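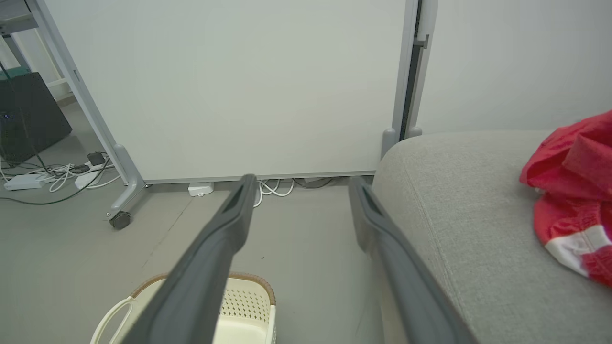
We have been using the big room on Swati Road since June, and most of what I do there on a Friday is put things away. The partition board came with the room. It is on castors, so it can be pushed where we want it – beside the sofa, mostly – and it hides more of the mess than a curtain would.

What it does not hide is the cables. They collect in the gap under the board, and I have stopped trying to coil them properly. Zulkifli Teoh bought a bag of 14 ties in the spring. I can find 2.

The sofa is light grey and shows every crumb, but it is good for folding on. I sort the washing into the oval basket with the tan rim, reds first, because one red sock did for a whole load of tea towels last year. Shirts go over the seat to be smoothed out and everything else stays in the basket until someone has the patience.

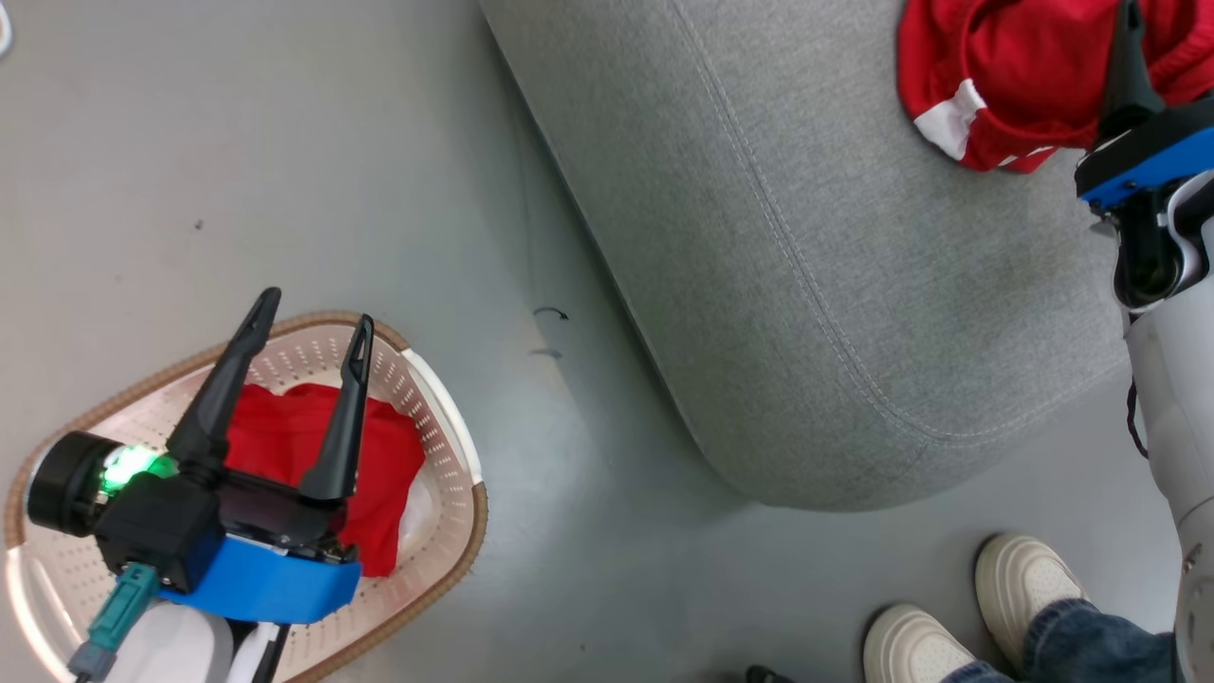 Yanti Latuheru says I should wash the reds with the dark things and stop giving them a load to themselves. She may be right. The machine in the basement takes 800 grams of powder a month at the rate I go, and it isn't cheap.

Next week I want to take the sofa covers off, if they come off. I haven't found a zip yet.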